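Tillau Neighbours – Help Board > Crafts and Sewing

Quilt grid drawn on paper, lines gone wobbly. Start again or live with it?

Posted by forker_flats in July
Tags: quilting, pattern drafting, paper

I'm drafting a lap quilt for the Nel hall raffle and I've reached the stage where I'd quite like to set fire to it. The plan was simple. Draw a full-size grid on a big sheet, colour in the squares with pencil crayons, then cut the fabric to match. I ran the lines along the edge of a metre stick that has been in the shed since before I owned the shed, and I suspect it has opinions of its own.

Up close each line looks fine. Stand back and the rows sag in the middle like an old mattress.
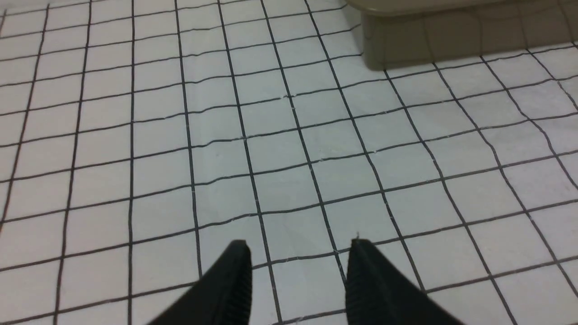 The grid, looking along it from one end. Colouring not yet begun.

I've got 3 evenings to spare before I need to start cutting. My sister-in-law says fabric stretches anyway and no one at a raffle brings a ruler. She has also never finished a quilt, so I'm weighing that accordingly. Can I use the sheet as a colour guide and ignore the wobble, or will it come back to bite me at the seams?

3 replies

gulix_road_quilter
Use it for colour and nothing else. A layout sheet only has to tell you which square goes beside which. Your cutting sizes should come off a proper quilting ruler, with the seam allowance added, and you should never trace a piece from the drawing. If you cut from a bowed grid, every patch will be a hair different from its neighbour and by the fourth row you'll be easing corners together and saying things the cat shouldn't hear.

Write the finished size of one square in the margin in ink. Then put a letter on each colour and a tally beside it, and you can fold the sheet up and keep it by the machine. Press your seams in opposite directions on alternate rows so they nest. I've made a good many off drawings far uglier than yours, including one on the back of leftover wallpaper.

And retire the metre stick. It can hold up tomatoes.

mild_panic
Graph paper. They sell it with the lines already on. A pad of 500 sheets will see you out.

tillau_shed_no_2
Seconding the first reply, with a grumble. If you ever do need a full-size grid, for appliqué say, measure and tick both edges of the paper and join the ticks. Don't step across from the last line you drew, or each one inherits the sins of the one before. Tape the paper down flat first too – mine had a curl in it and I blamed the pencil for a week.

The Forker library has a long steel rule you can borrow, if whoever has it now ever brings it back.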